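## 4. Building the shelf unit and laying the practice table

Now for the fun part! By the end of this section you'll have a Drarna shelf unit standing square and a table ready for the first pick-and-place session. You need the spanner from the bolt bag, a soft mat and a second pair of hands for step 3.

**Caution:** the tray edges are sheet metal. Wear gloves until every bolt is in.

1. Lay the uprights on the mat with the holes facing each other. The Juška sticker marks the foot end (it peels off cleanly later).

2. Fit the lowest tray with its lip facing up, then work your way towards the top. Finger-tight is plenty at this stage – you want a bit of wobble so that the holes line up.

3. Stand the unit up together, one person on each side, and push down gently on the corners until it stops rocking. Now go round with the spanner, a little at each bolt, then round again.

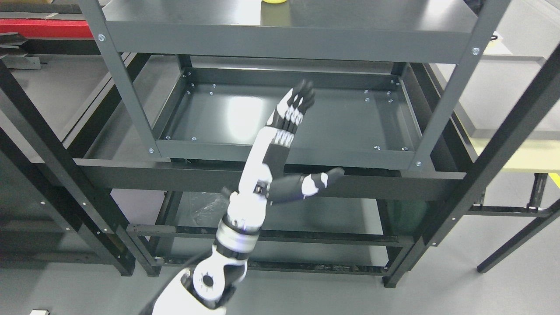
The top tray is the one people love to rush, and it repays a bit of patience. Start with the front lip, where there is a bolt at each end beside the upright, and bring both up evenly before you touch the back. You can see the silver heads against the dark grey metal, which makes checking them lovely and quick. Small things are fine up there, like the little yellow piece near the middle, but keep anything heavy for the lower trays.

> **Note:** The middle tray is a shallow pan with raised edges, and its floor is slightly shiny. If a lamp throws a bright patch on it, turn the lamp before you move the unit.

4. Wipe the trays with a dry cloth and write the build date on the card in the bolt bag. Azlan Sitompul keeps the cards at Pokeck and loves getting them back filled in.

5. Bring the table over and leave walking space along both long sides. Check the top for crumbs and specks, and run your palm over it too.

6. Lay out the starter set: one yellow cup, standing upright, and one pink plate to its right, near the table edge. Colours on a white top are a joy to work with – you can find your place again at a glance. Leave the rest of the surface clear for now, and keep laptops, phones and chargers on the side bench.

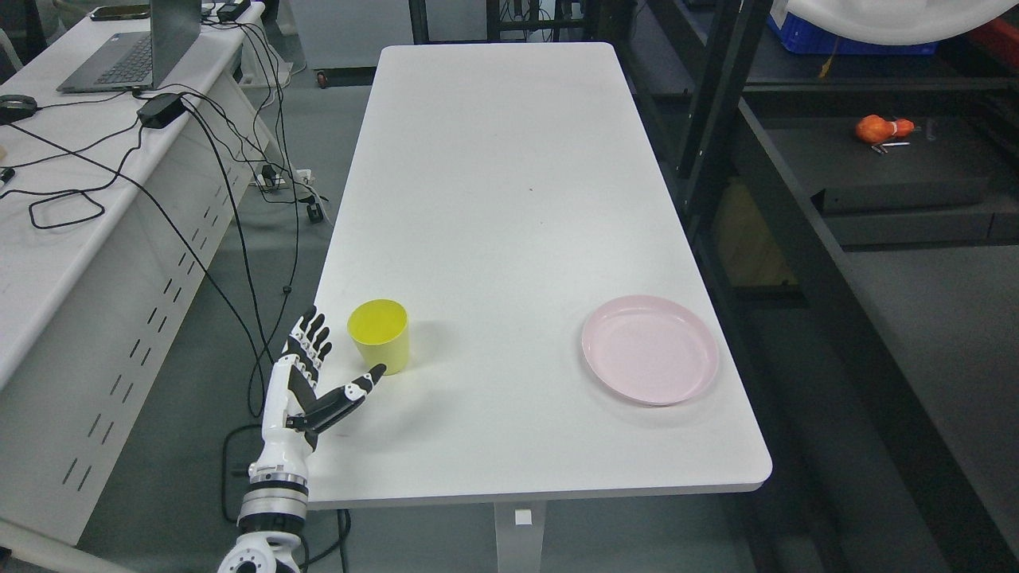
### 4.1 Before the first session

- Give the shelf unit a gentle push at shoulder height. If it sways, repeat the tightening in step 3.
- Look for cables between the bench and the table, and step round them until they've been routed (section 5).
- Spare cups and plates come in the Priltadix box. Order more before December if you can.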